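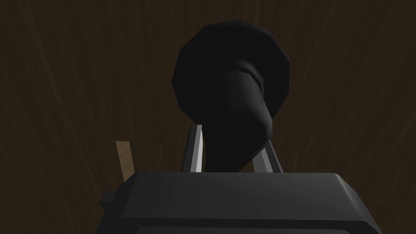 September 26, 2021

I have been meaning to write about my grandmother's soup for at least a year, and every time I sit down to do it I end up making the soup instead, and then I'm full and sleepy and the post doesn't get written. Today I made the soup first, so we should be safe.

When I was little we lived in Bratbridge, which has more than 3,000 people now but felt like a lot fewer back then, and every November my grandmother would come and stay with us until the snow was gone. She brought one suitcase of clothes and one suitcase of food. The food suitcase had dried mushrooms in it, always, wrapped in newspaper, and poppy seeds, and a jar or two of something pickled that had somehow made it through the trip. My mother would pretend to be annoyed about the smell in the guest room closet. By the second evening there would be a pot of barley and mushroom soup on the back burner, and as far as I remember it stayed there until spring (I know it can't have been the same pot of soup, but it felt that way).

She never wrote the recipe down. What I have is a page I scribbled in college, over the phone, with things on it like "barley – enough" and "cook the onions until they're done being onions." I asked her how long that was and she said I would know. I did not know! For years I took them off much too early and wondered why my soup tasted thin and a bit sharp. If you take one thing from this post, let it be the onions. Put them on low with more butter than seems polite, and go do something else nearby. Fold towels. Call your sister. They should be soft and brown and sort of collapsed before anything else goes near them.

The mushrooms were harder. For a long time I used whatever the supermarket had, and it was fine, it was soup. Then a couple of winters ago I found a little shop two towns over called Baranauskienė, the kind with a bell on the door and a freezer full of dumplings, and they had dried boletes in a big glass jar by the register. I opened the bag in the car and had to just sit there for a minute. It was the guest room closet exactly.
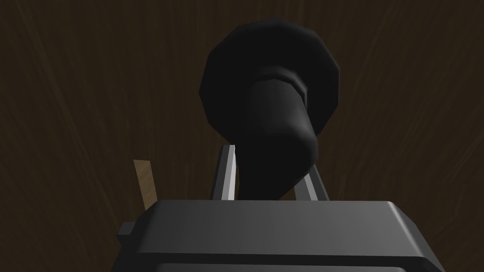 So, the way I do it now. I soak a good handful of the dried mushrooms in hot water for as long as it takes to do the onions. I lift them out, chop them, and pour the soaking water through a coffee filter, since there is always a little grit at the bottom and you will find it with your teeth otherwise. Mushrooms go in with the onions, then a carrot, then the barley, then the soaking water and enough plain water to cover everything by a couple of inches. Bay leaf. Salt at the end. It wants most of an afternoon, and it wants to be left alone for most of that.

My grandmother put in a potato, cut very small, and my mother never did, and the two of them could go back and forth about that potato through an entire dinner. I put it in when I have one. Sour cream on top is not up for discussion in my house, and neither is dill.

I did try to grow the dill myself this summer, in the long planter on the Flirkau Street side of the porch, and it came up beautifully and then something ate every bit of it in one night. I suspect the rabbit. I've bought dill ever since and I'm a little bitter about it, but the rabbit looks very well.

One last thing about the barley, because I got it wrong again today. It keeps drinking after you turn off the stove. What looks like soup at supper will be something you can stand a spoon in by breakfast, so save some broth or just add water when you heat it up. My grandmother ate it thick, cold, straight from the fridge, standing up in her robe, and I have started doing that too. There are four containers of it in there right now and I've promised one to the neighbors, so I had better go find a lid that fits.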